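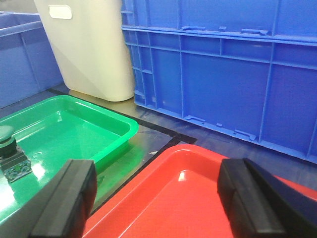 Soson 3211 Stacking Crate

Item no. 3211
Category: Storage and Transit / Rigid Crates
Supplied by: Trastell

The Soson 3211 is a rigid plastic crate for dry goods, spare parts and returned stock. It replaces the 209, which was the standard Soson crate from 1989 and is still in use at many sites. The footprint is unchanged. Racks, dollies and pallet layouts set up for the 209 need no alteration.

Construction

One-piece molded body. The walls are ribbed on the outside and smooth on the inside. The rim runs the full perimeter and carries the load when crates are stacked. Weight should not be placed on the lid panel between the rims.

Stacking

Maximum stack height is 9 crates when loaded evenly on a level floor. Reduce this on trucks and on any surface that slopes. The 3211 and the 209 can be mixed in one stack, with the older crates on top. Crates do not nest. Allow full height for empty storage.

Temperature and cleaning

Suitable for unheated warehouses and chilled rooms. Not rated for blast freezing. Clean with warm water and a mild detergent, by hand or in a tunnel washer. Solvents and abrasive pads dull the surface and may weaken the rim. Drain upside down before stacking.

Color

Standard color is blue. Shade varies between production runs, and crates stored outdoors become paler over time. Shade is not a ground for return. Customers who need a close match should place the full quantity on one order.

Labels

Adhesive labels hold best on the smooth inner wall. For labels on the outside, order the Wudow clip-on card holder, which fits over the rim and can be moved from crate to crate. It does not fit the 209.

Accessories

Wudow card holder, pack of 9
Seyoum flat lid, blue or gray
Seyoum four-wheel dolly, with or without brake

Ordering

Sold singly or by the pallet. Lids are not included. Pallet orders placed before noon leave the warehouse the next working day. Damaged crates must be reported before the delivery note is signed.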